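How to Check Whether a Robot Arm Is Ready for a Kitchen Chore

Claims about household robots are hard to compare. One vendor reports a success rate, another shows a video, and a third gives cycle time only. The procedure below gives a single chore a repeatable score. It was written for simulation with a two-finger gripper, and the same steps apply to a real arm on a real counter.

What you need

A simulator with contact physics. We use Lukulitz, but any package that logs joint force will do.
An arm model with a parallel gripper.
A scene with a table or counter and at least one fixed appliance.
A task script. Ours is called Furkix and is a plain text file of start poses and goal poses.

Step 1. Define the chore as a change of state

"Tidy the counter" cannot be scored. "Cup is upright inside the marked area, gripper open, arm clear" can. Write the end state first, then the start state. Leave the method out. If the arm pushes the cup to the goal and your definition allows it, the run counts.

Step 2. Set the start pose

Park the gripper above the work surface with the fingers open and nothing between them. Keep the appliance in the scene even if the chore does not involve it. Clearance around fixed objects is where many household attempts fail, and a bare table hides the problem. 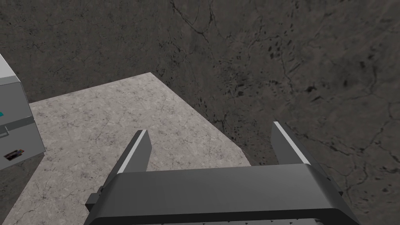

Can a robot do this kind of chore in an ordinary home yet?

Single steps, often; whole chores without supervision, seldom. Picking up a known cup in good light is within reach of current arms. Clearing a counter of mixed items that the arm has not handled before still needs a person nearby.

Step 3. Randomize

Shift the object position, object rotation and light level on every run. Change the surface texture as well if your policy uses camera input. Our Clileo set holds 630 start states, and we draw from it without repeats.

Step 4. Run and log

Record result, time, peak force and number of regrasps. Stop a run after 2 failed grasps. More attempts raise the score but say little about use in a home — a person will have stepped in by then.

Step 5. Sort the failures

Use these classes: missed grasp, slip, collision, wrong end state, timeout. Over 2155 logged runs on the Serrano arm model, collision with the appliance was the class most often mislabeled as a missed grasp. Check the force log before assigning either one.

Step 6. Repeat with one thing changed

Swap the object, then the appliance, then the table height, one at a time. A large drop after a single swap means the first score described that scene only. Report both scores together, with the scene file attached.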